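Home Soapmaking, Session 4 handout: curing, edges and that white stuff on top

Okay, so last time we got our loaves out of the molds and cut them, and half of you took home bars that looked great and half of you took home bars that looked like cheese somebody dropped. Both are fine! Cutting gets easier. Today is the slow part, and I happen to love the slow part, so bear with me.

The recipe we used is still the Navarrete one, 568 grams of oils in total, with the pink clay from Trurnidell stirred in at trace. If you misplaced the sheet, copies are in the tray by the sink. Please run your own batch through a lye calculator before you change a single oil in it. I mean it. Even swapping one liquid oil for another changes the number.

What curing does

A fresh bar is soap already, more or less, but it has a lot of water in it. Over the next four to six weeks that water leaves, the bar gets harder, and it lasts much longer in the shower. Weigh a bar when you cut it, write the weight on a scrap of paper, tuck it under the bar and weigh it again every week. When the number stops moving, you're there. (My kitchen scale is a cheap Porketti and it does the job. You want one that reads single grams, that's all.)

Airflow matters more than anything else here. Flat on a shelf, a bar has one big face that can't breathe, and you have to remember to flip it. On its narrow side it gets air on both of the big faces, takes up less room, and you can leave it alone for days. Rounded bars can be wobbly like this, so find the side it likes and go with that.
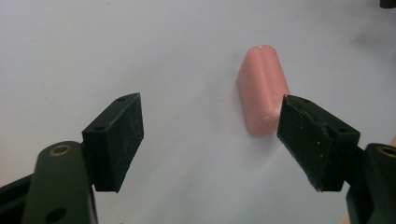 Irum wanted to know whether the pale specks on a colored bar mean there's lye sitting on the surface, and whether it should be thrown out. Good question, and it comes up every single term. Usually a pale, powdery look is soda ash, which forms when the raw soap meets air early on. It's a looks problem. Clay colors show it more than plain white soap does, and so does any scuff or fingerprint you put on a bar while it's young.

But don't guess. Wet the bar, rub up a little lather and use a test strip on it. If you see hard white pockets inside when you cut, or liquid that stings, set the whole batch aside and bring it in with gloves on.

Getting rid of ash

Steam is my favorite - hold the bar over a kettle for a few seconds, keep your fingers well back, and let it dry without touching it. A damp cloth works too but takes the crisp edges off. Or leave it! It washes away the first time you use the bar.

For next time: your weekly weights, one bar you're happy with, one you aren't, and 25 dollars if you still owe for oils.

Comments (3)

soapy_in_slippers: Mine stuck to the wire rack and now has stripes. Is parchment ok?

marlow77: Parchment's fine, I use it on everything. Just flip them.

tallow and thyme: Steam trick worked on my clay bars, but the second batch came out a bit shiny. Held it too long I think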